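**Notes from the back step, June 2023**

Hello again, and thank you for all the replies to the last one. I've read every email, even the very long one about slugs (you know who you are, and yes, I've put the bran down).

I promised I'd write about bread this month and I'm going to, though not in the order I'd planned, as the rye loaf I was going to show off came out like a doorstop. So we'll start with the starter. I've had mine since November, when Vernon Thibodeau handed me a jam jar over the garden wall and told me to feed it. That was the whole of his advice. I put it on top of the boiler, forgot it for four days and had to scrape grey liquid off it with a teaspoon. It forgave me. It has been going ever since, and it now lives at the back of the fridge behind the mustard, where it gets fed on a Thursday night if I'm baking that weekend and ignored completely if I'm not.

I know there are people who feed theirs twice a day and weigh everything to the gram. I did that for a fortnight and felt like I'd taken in a very dull pet. 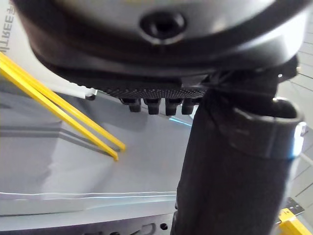 What has made the biggest difference to my loaves is the flour. I'd been buying whatever strong white was cheapest, and then on the way back from my sister's I stopped at the mill shop in Cullwood and came home with a big paper sack of their stoneground. It smells of something! It also drinks far more water than the supermarket stuff, so my first go with it was stiff as putty. I now put in an extra splash, wait half an hour, and have another look before I add the salt.

The other thing is time. Our kitchen faces north and it's chilly until well into summer, and every recipe I own seems to have been written by somebody with underfloor heating. "Leave until doubled, two hours." Two hours! Mine has barely cleared its throat by then. I leave it all afternoon and go and do something else, and if it still looks sulky at teatime it goes in the fridge overnight and I bake before breakfast. A slow, cold rise gives a better crust anyway, and I like the kitchen at that time of day, with the radio on low and only the cat wanting anything from me.

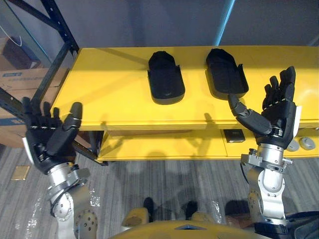 A few of you asked about tins. I've got two, both from the house clearance place in Wostum, and the smaller one is my favourite thing in the cupboard. I never wash it with soap. I wipe it round with a bit of kitchen paper while it's still warm and put it back on its shelf, and nothing has stuck to it since Easter. If you're using a new one, grease it twice as much as you think you should and dust it with semolina. I do also own a proper round proving basket, a birthday present, and I keep meaning to get on with it, but half the dough stays behind in the grooves every time. Tips welcome.

And the rye. Oh dear. I think I was impatient and cut it while it was warm, and the middle was gluey right through. Vernon says rye wants a full day wrapped in a tea towel before you go near it with a knife. I toasted the worst of it and it wasn't bad under sardines. The rest went into a bag in the freezer to become crumbs, along with the crusts of everything else I've ever got wrong. 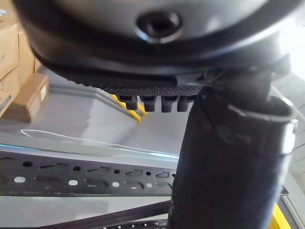
### ODDS AND ENDS

**Swap table.** The jar swap is back at the Lévesque tea room for the rest of the summer. Bring a spoonful of starter in something with a lid, take one home. Please write on the label what flour it's been living on, as I had one last year that hated everything I gave it.

**Reading.** I'm halfway through a second-hand baking book with 134 recipes in it, 66 of which appear to be for buns. I'm working through the buns first.

**Wanted.** Does anyone have a spare lid for a Bonard casserole, the oval one? Mine went on the quarry tiles and I've been baking under a roasting tin and a lot of hope.

**Next time.** Flatbreads in a dry frying pan, and what I did with 200 grams of leftover starter and an overripe banana. Write and tell me how your loaves are getting on, particularly the ugly ones.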